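Walk-through 4/12/19, Tokside building, ground floor and mezzanine. Checked by Firdevs Karakaya.

Great visit overall! The team at Tokside has clearly been working on the list from October, and it shows the minute you come in.

## Exits and aisles

- [x] Main exit clear, door swings fully open
- [x] Rear exit clear. The new push bar is lovely, one light press and you're out
- [ ] Aisle by the Keane shelving at least 30 inches wide. Two pallets sticking out again — please find them a home by the loading door
- [x] Exit signs lit, including the one on the stairs that was flickering last time

## Fire

- [x] Extinguishers on hooks, tags in date, pins in place
- [x] Alarm test heard upstairs (loud and clear, even with the mezzanine door shut!)
- [ ] Evacuation map posted. The one by the kitchen still shows the old wall. Suvard office has the new drawing, just needs printing

## Ladders and storage

- [x] Step ladders: feet, hinges and locks good on all 4
- [x] Heavy boxes on lower shelves
- [ ] Mezzanine load sign readable. Half the letters are gone, I think it says up to 50 lb per box but don't go by me

## Electrical and benches

- [x] Panel door closes, 3 feet clear in front
- [x] No extension cords under mats
- [x] Cables at the benches looked over for nicks and pinching
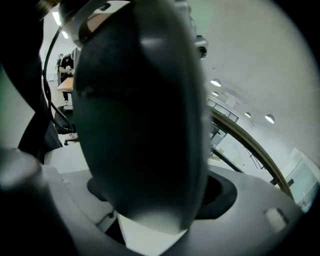
## First aid

- [x] Kit stocked, list taped inside the lid — whoever did that, thank you
- [ ] Eyewash bottle in date. Osov brand, expired, replace this week
- [x] Names of first aiders on the board

Score 93, up nicely. Four open items, all easy ones. Send me a note when the pallets have moved and I'll sign that line off.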